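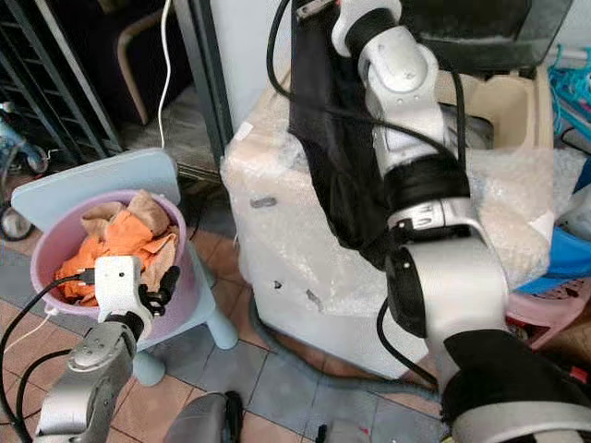 Can a planner tell from the gripper alone that it is holding a garment? Only some of the time, and in our logs the cases where it can't are the ones that matter most for sorting laundry.

5.3 What the grasp signal is worth

The Fikmont planner treats every pick as a short program: approach, close, lift, check, place. The check step reads finger width and motor current and returns a single value, held or not held. Everything after it depends on that value. We inherited this design along with the rest of the Mescombe stack and, like most groups who inherit a design, used it for a long time before testing it. This section reports what happened when we did.

The evaluation set contains 2,977 close commands logged during two-arm laundry runs in ordinary rooms. The check step returned "held" for 1,164 of them. The number looks precise, and it was quoted in an early project report as a measure of grasping skill. We don't think it measures that. Two layers of a shirt, one thick hem and a pinch of the garment underneath can all give the same finger width. A thin sleeve gives nearly the same width as nothing at all. The threshold was tuned on folded towels, which are kind to it.

To see how bad the confusion is, we drew 40 commands from the "held" group and reviewed the head camera video for each. The reviewers marked whether the lifted cloth belonged to one garment, to several, or to a garment other than the one the planner had named. We make no claim that a sample of this size gives a reliable error rate, and we report none. It was enough to show that all three outcomes occur under the same label. Any policy trained on that label is being told they are the same event.

The obvious repair is to let the camera decide. Here too we are less hopeful than the literature. The Zolatdale segmenter, which we run without retraining, separates garments by color and texture and is asked to keep each identity stable through contact. Figure 6 gives a fair idea of the input. An orange garment covers the front and right of the pile, beige cloth is bunched at the back, and the fingers are already pressed into the black one. The fingers are black as well. At this point the segmenter has to find the edge between gripper and garment at the moment when the planner most needs it, and in our runs it often merged the two. The held garment then disappears from the object list, and Fikmont concludes that the pick is complete.

Color is a crutch in the other direction too. The orange cloth is easy to follow, and runs in which it was the target raised our average. A pile of dark socks would not be so generous. We ask readers to keep this in mind when they reach the results in Section 6, ours included.

Background matters less than we feared for grasping and more than we would like for placing. In the rooms we used, the arms share the floor with cables and household things, and the collision map built by the Quiroga module represents a thin cable poorly or leaves it out. We did not solve this. We widened the safety margin, which made the arms slower and hid the problem from the metrics. A reader who sees only the collision counts in our tables will think the mapping works.

Figure 6. Two-arm laundry task, head camera view. The right gripper is in contact with the black garment; the left gripper is open and clear of the container.

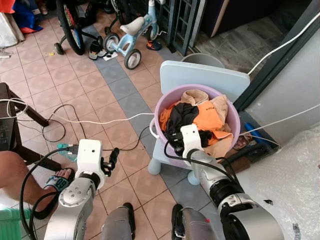
One reader of our November draft objected that all of this could be fixed by fusing the two signals, letting width vote when the camera is confused and the reverse. We tried a simple form of it. The trouble is that the signals fail together: thin or tightly packed cloth is hard to feel and hard to see, so the vote is between two weak opinions. Fusion did help on thick fabric — the case where either signal alone was already adequate.

A tactile pad on the fingers might change the picture, and so might a short shake after lifting, with the segmenter run on the moving cloth. We have tested neither at a scale worth reporting. For the present release we made 2 changes. The check step now returns "unknown" as a third value, and Fikmont must look again from a raised pose before it places anything under that value. This makes the runs longer. It also lowers the headline success figure, since attempts that used to pass without question now count as unresolved, and we think the lower figure is the one to cite.

The old threshold remains in the code behind a flag so that earlier tables can be reproduced. We advise against turning it on for new work.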